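Hand-Held Gripper Trials: Frequently Asked Questions

Reading time: 2 minutes

Print | E-mail

What is being compared?

Two sets of fingers for our hand-held grippers, the Berel and the Sharifi, used in pairs on soft cloth. Simin Zamani runs the comparison for Grerkmont. Each session has one person working both grippers at a padded table, with a crumpled piece of blue cloth as the test item.
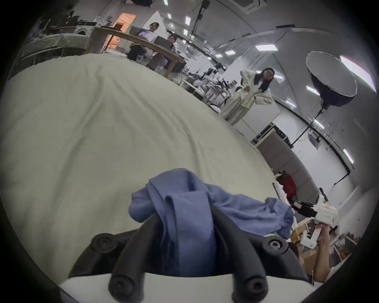 How long does one trial last?

Each trial is stopped at 15 seconds, whether or not the fold is finished. Unfinished folds stay in the results and are marked as such.

How many trials have been run?

Berel has 376 and Sharifi has 342. We want 502 of each before we publish a table of results. Sharifi started later and should catch up in November.

Do both hands need the same fingers?

Yes. We tried mixing them early on and could not tell which hand had caused a missed grasp. Set both grippers down on either side of the cloth before you start — Fistix, our logging software, reads the starting position from there. 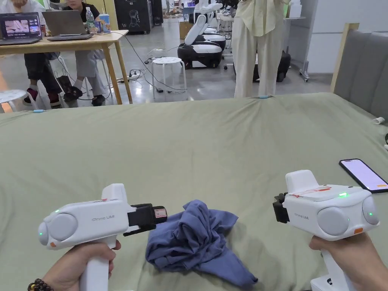
Which set is better so far?

Sharifi picks up a single layer more often. Berel keeps hold better once the cloth is pulled tight. Thick seams give trouble to both, and a collar is harder than a hem.

Most missed grasps come from closing too early. Bring the jaws down until they touch the cloth, then squeeze the trigger slowly and take a small fold.

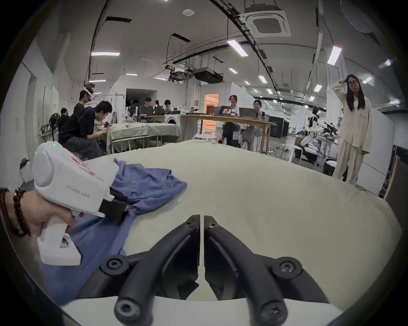 A large fold tends to slip out when the other hand starts to pull. If it does, let go with both hands and begin the trial again under a new number.

Can I bring my own fingers to test?

You can, if they fit the standard mount. Send the drawing to Simin first so she can check the screw spacing.

Print | E-mail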